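Brilport Asks Owners of Gezer Hand-Held Grippers to Check the Finger Pivot Screws

Voluntary service notice covers 851 tools; replacement screw sets are free of charge
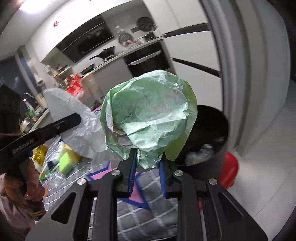

BRILPORT, December. Brilport is asking everyone who has a Gezer hand-held gripper at home, in a classroom or in a workshop to take a few minutes with it before using it again. On 851 of the tools we shipped this year, the screws that hold the finger pivots can work themselves loose after a long stretch of picking up and letting go, and when that happens one finger may close a little ahead of the other, or fail to open all the way when the handle is released.

We have had four reports of pinched fingertips, all of them minor, and we are truly sorry to each of the people who wrote to us. One owner was sorting kitchen trash when the grip stuck shut, and she reached in with her free hand to pull the paper out, as most of us would have done. The finger let go all at once and caught her thumb. Please don't reach between the fingers of a stuck gripper. Set it down on the table, let go of the handle, and give us a call.

"I've been building these for a good many years and I take every one of those letters personally," said Rami Saab, who heads product safety at Brilport. "We tested with wooden blocks and plastic cups, and we should have spent a lot more time on light, crumpled things, the kind of stuff people pick up all day long in their own kitchens. You squeeze and release so much more often with paper, and that's where the screws started to back out on us."

In our own repeat tests the earliest loosening showed up after 1918 grips, and most of the affected tools went well past that. The thread-locking compound used on one production run had been applied too thinly. Jekden, the shop in Darna that assembles the finger plates for us, has already changed the way it is put on, and tools leaving the shop now are checked again after 400 grips before they are boxed.

To check your own tool, hold it by the handle with the fingers pointing away from you and wiggle each finger gently from side to side. A little give in the soft pads is fine. If a finger rocks at the pivot, or if you can turn a pivot screw with your fingernail, please stop using the tool. Tightening it yourself won't hold for long, so we would rather send you the new set.

Replacement sets come with a small driver and a printed sheet, and 800 of them are packed and ready to mail, with the rest to follow before the month is out. Owners who would feel better having us do the work can send the whole tool in, and we will pay the postage both ways.

"Call even if you're not sure," said Volkan Erdem, who runs the Brilport service desk. "We'll go through it with you on the phone, and we're happy to take as long as you need."

The service desk is open from 8 a.m. to 6 p.m. Please have your order confirmation handy if you still have it, though we can look you up by name as well.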